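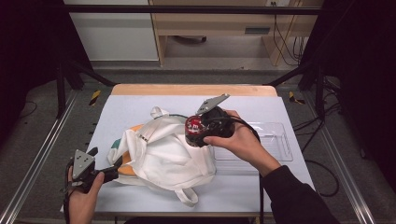

**gundau_bits** – 16 May 2020

Okay, 100 episodes of the cloth bag task are in and I'm already second-guessing the setup. I'm using the handheld grippers, one in each hand, and the bag starts out crumpled every time. Do you all reset it to the same heap or just drop it however? I've been dropping it and my policy still only goes for the strap when it's standing up.

**pumphrey**

Drop it however. If you fold it the same way each time you're teaching it one bag shape and nothing else. I'd go to 400 before touching any settings!

**torquewrench_k**

Gotta disagree with 400. I did 30 really clean ones on a towel last November and they beat my big sloppy set (which had me fumbling and regrabbing all over the place). Toss the bad takes first, then see where you are.

**pumphrey**

A towel has no straps though. Loops flop everywhere, you need the variety.

**gundau_bits**

My takes are kinda sloppy, I'll admit it. I hover too long before I commit to a grab – is that hurting me?

**torquewrench_k**

Yep, trim the hovering. Mine learned to hang over the cloth forever.

**zimudeo_fan**

Leave a little in! I cut all of mine and it started slamming into the table. Also, what paper is that on your table? Mine's shiny and the glare is awful.

**gundau_bits**

Just a roll from the Karurbridge art store, pale blue, pretty matte. Gonna trim half and record 30 more tonight.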